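Putting up a notice with magnets

By Liudmyla Koval

A printed list or timetable stays readable for longer if it goes up flat. You need the sheet, a magnetic board and a few round magnets. If the board is off the wall, lay it down and do the work there.

Step 1. Fix the corners

Smooth the paper from the title downwards. Put one magnet on each top corner, clear of the print, then add one or two lower down. Red and orange at the top, blue and green further down, is one way to do it.
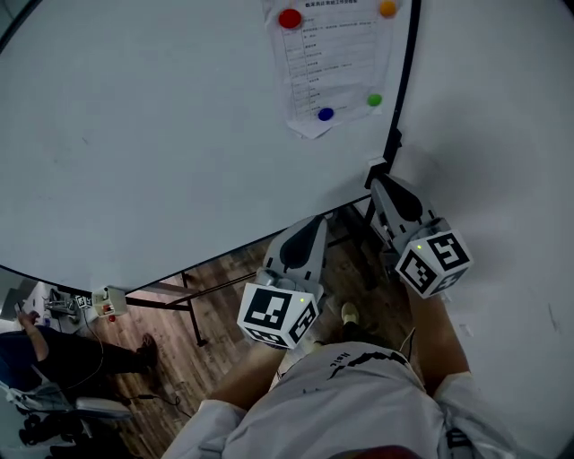 Step 2. Check the lower edge

Paper that has been rolled or folded tends to lift at the bottom. Three magnets will hold a single sheet, but the lower edge can still curl, as it does on this one near the side of the board.

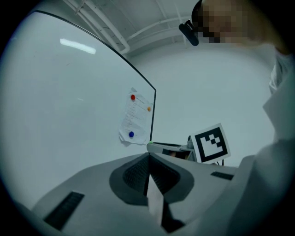 Reading time: 2 min

If the curl bothers you, move the lowest magnet closer to the edge or add another at the opposite corner. Wipe off old smudges with a dry cloth before the next sheet goes up.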